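Budgeting for a cutlery sorting cell - what am I leaving out?

Asked 13 July 2020 in Equipment and Purchasing

We run a dish room for a catering company and I have been told to put together a budget for automating the silverware sorting. Right now it is done by hand at the end of every event. The flatware comes back mixed and somebody puts it into trays with forks, spoons and knives each in their own compartment.

I have a quote from Dornex for one arm with a gripper and a wrist camera, and a second quote from Treldale that is leased by the month. Neither one includes the table or the trays. The owner wants one number from me by September.

The sets we use most are gold with dark green handles. They are the expensive ones to replace, so scratching matters. The handles are also a different thickness from the plain metal pieces that get mixed in.
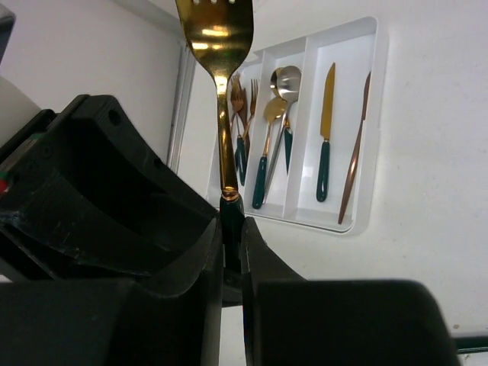

We own 654 place settings in total but we never use them all at once. A normal event is 300 guests. The bigger ones come up a few times a year and I'm fine with doing those by hand.

My list so far is the arm, the gripper, a spare set of fingers, a table, trays and two days of training. I put 2000 dollars down for the table and trays together, which was a guess. What else do people forget? And would you buy or lease?

3 answers

Answer 1 (accepted)

The arm is the easy part to price. Look harder at everything that touches the cutlery.

Fingers first. They scuff and wear down, and one spare set is not enough for the first year. I would budget for 3 sets. Ask both sellers what the finger pads are made of and whether you can order just the pads. If you are worried about the gold finish, mail each of them a few of your own forks and knives and have them run those, with the green handles and whatever else turns up in your bins. A demo on their own flatware doesn't tell you much about yours.

Second is the work surface. Shiny metal on a surface with glare gives a camera trouble, so ask for a matte top and put money aside for lighting. We had to redo ours - the lights over our old table were in the wrong place and the arm kept missing spoons. That was an electrician plus a week of lost time, and none of it was in the budget.

Third, trays. Decide on one tray and buy plenty of it. If you change the tray later, somebody has to teach the positions again, and that is billed. Find a way to fix it to the table too.

Other lines I would add:
Guarding or a safety assessment, even if the arm is sold as safe around people
Power and network at the table
Software renewal after the first year
A person's time to spread out the pile and swap full trays

On that last one, the labor does not go to zero. Put in a realistic figure or the owner will ask you about it later.

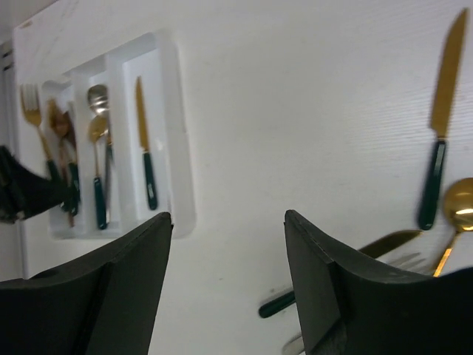 Lucian Voicu wrote that the pile is where the estimate usually goes wrong. Pieces lying apart on a table are one job and a full bus tub is a different one, and he would make each seller state in writing which of the two the quote covers. He also said to get the cycle time per piece and multiply it out for 300 guests before talking about price at all. If a guest uses five pieces, that is 1500 picks, and at ten seconds each you are past four hours.

Answer 2

Lease it. We leased from Plovolness for a year and sent it back when the contract ended. It was OK. Read the part about who pays shipping.

Answer 3

I'd buy if you have somebody in house who likes working on machines, and lease if you don't. The monthly price on a lease looks high but ours included service visits. When we owned our own unit, an older Ilie, every visit was a separate invoice and there was a minimum charge.

Also check how the thing gets cleaned. Your health inspector may have an opinion on a gripper that handles clean flatware, so call and ask before you sign. Some covers are sold separately.

Your 2000 for the table and trays seems low to me if you want a decent top and enough trays to keep going while the full ones are being carried off. I would double it and be happy if some is left over.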